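Woke at 2 with a sore throat from shouting, which serves me right. I swore I'd stop caring about pre-season ice hockey, and then Skistow go and trade the captain in the middle of June and I'm up half the night reading forums like it's a cup final.

Toast for tea again, third night running I think, in front of the laptop with the draft picks list open.
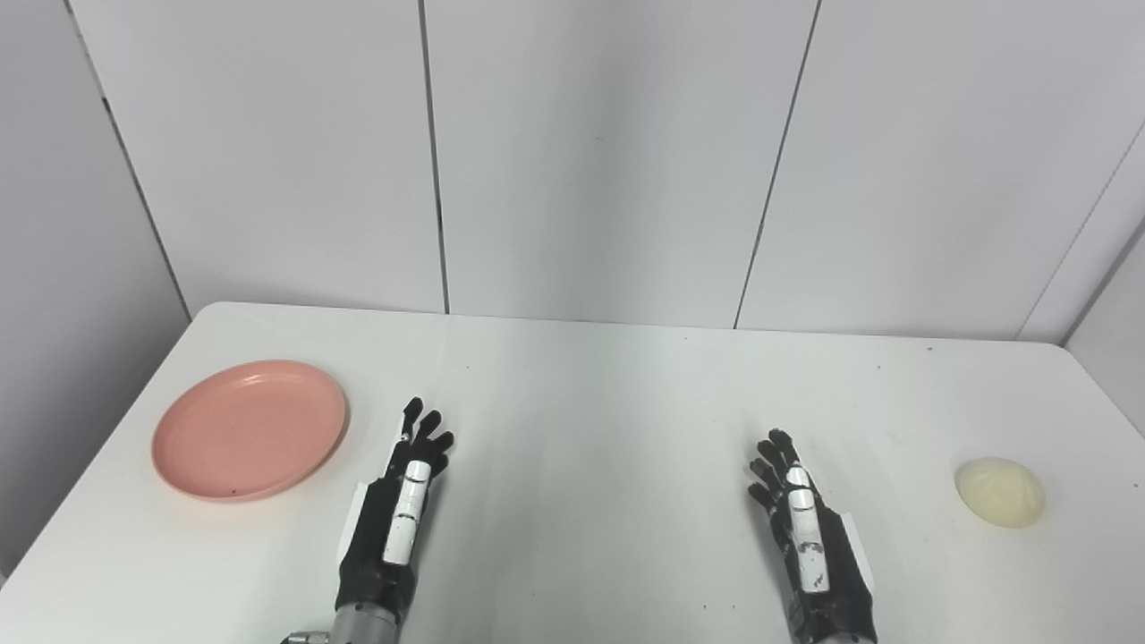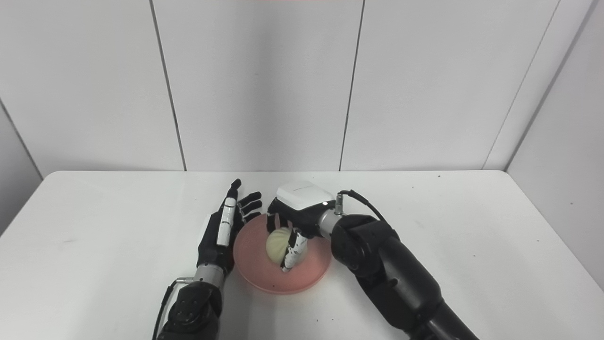 Thắng Lương reckons I'm being soft about it, that a captain who's missed 22 games with his knee is no use to anyone and we should have got shot of him last summer while Vornell were still offering proper money. Well, yes, all right, but he's been here since I had a paper round! I've got his name on the back of two shirts (one doesn't fit, not telling anyone which).

What bothers me more is the goalie. Calvo have been sniffing about, and if he goes as well we're left with the lad from Dimura, who is lovely and very tall and lets in everything low on his left side. He faced 121 shots in the play-offs and I watched most of them through my fingers. Maybe he'll come good. They said the same about the last one, mind, and he sells conservatories now.

Anyway, season ticket form is still on the fridge. The price has gone up, and they've moved our block round behind the penalty box, so we'll get all the swearing but hardly any of the far goal. Mum says she'll only come if they bring back the decent pies. I'll fill it in tomorrow, I always do.

Must ring the rink in the morning about the seats, and find out if the coach to the first away match is still leaving from the station.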